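## Catering at Presard: changes from April

Staff and visitors are advised that new catering arrangements will come into effect at all Presard sites in April. The present contract ends at the close of March and will not be renewed in its current form. From the first working day of April, the main restaurant in the Lamptey Building and the smaller counter at Flukdale will be run by Kotarora, under an agreement lasting three years.

The decision follows the staff survey on food and drink held last autumn. The survey was sent to 2,790 members of staff across both sites, and 1,533 replies were received before the closing date. The Estates and Services Department thanks all those who took part. A full summary of the replies has been placed on the staff pages, under "Buildings and Facilities".

The strongest views concerned opening hours. Colleagues on early and late shifts reported that hot food was seldom on sale when they were able to take a break. The Lamptey restaurant will therefore open at 7 am and close at 7.30 pm. The Flukdale counter will open at the same hour in the morning but will continue to close at 4 pm, as the number of staff on that site in the evening remains small. The position at Flukdale will be looked at again after six months.

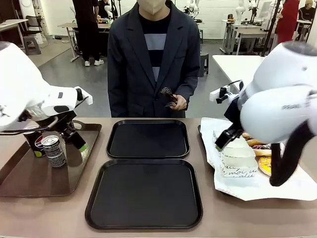 Prices were the second matter raised. Under the new agreement, the price of the main hot meal and of filter coffee will be held until the end of the first year. Other prices may be changed once in that period, and notice of at least four weeks must be given at the tills and in this newsletter. The staff discount will be applied when a pass is shown. Contractors holding a long-term pass will receive the same discount, which has not been the case until now.

Vegetarian and vegan dishes will be offered at both sites each day, and details of allergens will be shown beside each dish in addition to the printed folder kept at the till. Members of staff who have a serious food allergy are asked to make themselves known to the restaurant manager during the first week, even if they have already done so under the present contract. Personal details of this kind cannot be passed from one supplier to another.

### Meetings and events

Orders for meetings will be placed through the room booking system. The separate order form will be withdrawn at the end of March, and forms sent after that date will not be answered. Orders must be made two full working days ahead, and a cost code must be given at the time of booking. Any order with a value above £800 will need the approval of a head of department before it is confirmed.

The rules on food brought in from outside have also been made clearer. Departments may bring in cakes, cold drinks and packed snacks for informal gatherings, and no permission is needed. Hot food from outside suppliers may not be served in meeting rooms. Rooms should be cleared by those who have used them, and trays and crockery belonging to the restaurant should be returned the same day.
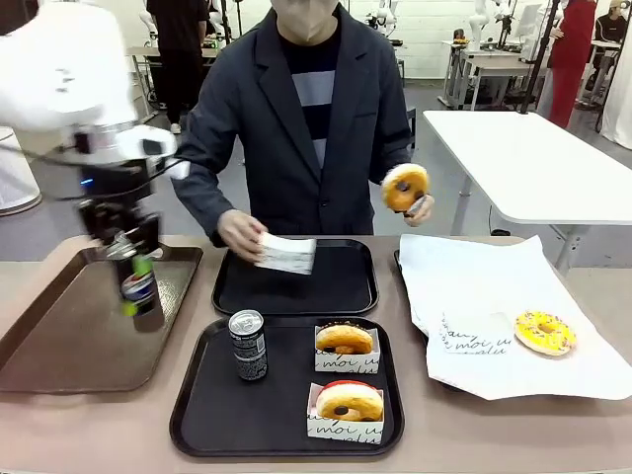 Darnell Ferreira has written to ask whether two working days' notice is practical for departments whose meetings are often called the afternoon before. His letter accepts the need for a deadline but asks that tea and coffee be treated separately, "as no kitchen needs two days to fill a flask". The Department has raised this with Kotarora, and it has been agreed that tea, coffee and water may be ordered until noon on the previous working day. Orders that include food of any kind will still be subject to the longer notice.

### Account balances and vending machines

Money held on catering cards will be carried over to the new tills. Cards should be kept, as they will continue to work, but balances cannot be viewed online during the last weekend of March while the records are moved. Refunds may be claimed by staff leaving Presard before the end of April, using the leavers' form.

The vending machines are covered by a different contract and are not affected. Faults should be reported to the Lamptey Building reception desk in the usual way, quoting the number on the front of the machine.

Sample menus will be on display outside both restaurants during March. Comments on them may be left with the till staff or sent to the Estates and Services Department by internal post.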